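Raltutska Residents' List
Reading time: 4 minutes

Subject: Re: Footpath behind Jerkholm: lamps and leaves
From: Delphine Begay

On the subject of the path, Lauri Leinonen wrote:

> Does anyone know whether the lamps between Jerkholm and the allotments
> are due to be changed? I walk it most evenings after nine and I find it
> harder than it used to be. The first lamp is so strong that I can't
> see much past it until I'm underneath. Then it's a fair walk to the
> next one and my eyes haven't settled by the time I get there.
>
> Also, who do we report leaves to? I rang the number on the noticeboard
> and got the parking office.
>
> Lauri

Lauri, I can answer most of this, as I rang the council in October and again last week.

The lamps first. The one at the Jerkholm end had a new head fitted in spring, after the old one failed. The others on that stretch still have the old fittings. The lighting department says they are on the replacement list, but the list is worked through by age of column and not by street, and ours are in the middle of it. The woman I spoke to would not give me a month. She did say that a complaint about glare is dealt with separately from a complaint about a lamp being out. For glare they can send someone to tilt the head or fit a shield, and that does not have to wait for the replacements. They need the column number, which is on a small plate on the post. I have not been able to read ours in the dark and keep forgetting to look in daylight. If someone passes in the morning, please post the number to the list.

I went along it at half past nine last night to see what you meant. I agree about the near lamp. The surface itself is fine and well lit in the middle, and you would have to try hard to trip on it. What I'd like is a bit more light on the bend, where the path goes left.

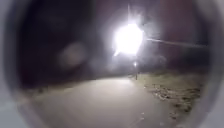 Marcus Marchetti replied that he would be sorry to see the near lamp turned down by much, as his mother uses the path to get back from choir and likes it bright. He would accept a shield if it only cut the light going sideways and into people's eyes. He also asked whether the bend could have a lamp of its own.

I put the question about an extra lamp to the council when I rang. A new column costs 3,348 pounds including the cable, and it has to go through the ward budget, so it would not happen this winter. I don't think that is a reason not to ask. The form is two pages and wants the names of 25 households who use the path. I have a paper copy and can leave it at the Zoëga bakery if they'll have it behind the counter. Otherwise reply to me off-list with your house number and I'll write you in.

Now the leaves. There are plenty lying on the grass beside the path, and under the council's rules they can stay there. The verge gets one clearance, after the last of them are down, and the grass is not raked before then. The path is a different matter. It is supposed to be swept whenever leaves are lying on the paving, and you can report it as often as you need to. The parking office number on the noticeboard is an old one. The right department is Street Care, and the main switchboard will put you through if you ask for footpath sweeping. Say "between Jerkholm and the allotments", because if you say "the back path" they send the sweeper to Flenumton, as happened last year.

If anyone wants to sweep a bit themselves, please pile the leaves on the verge well back from the edge. Last November they were left in a ridge right against the paving and the first wind put them all back. Jalen Szabo has the two wide brooms from the spring clean in his garage and is happy to lend them. He asks for them back the same day.

Tonantzin Montes asked me about salt. There is no grit bin on the path and the council will not grit it. The nearest bin is at the top of Jerkholm by the post box, and we are allowed to take from it for public paths but not for our own drives. It was full when I looked.

So what I need is the column number from the near lamp, and names for the form. I'd like to send both in before the end of the month. I will ring about the glare as soon as I have the number, and I'll mention what Marcus said about keeping it bright underfoot.

Delphine

> On the same subject, Tonantzin Montes wrote:
>
> Please could people with dogs keep to one side after dark, or put a
> light on the collar. I nearly went over a lead by the allotment gate.

Yes, seconded. The hardware shop has clip-on ones by the till.

D.

4 replies | 2 shares
Contact the list owner | Back to top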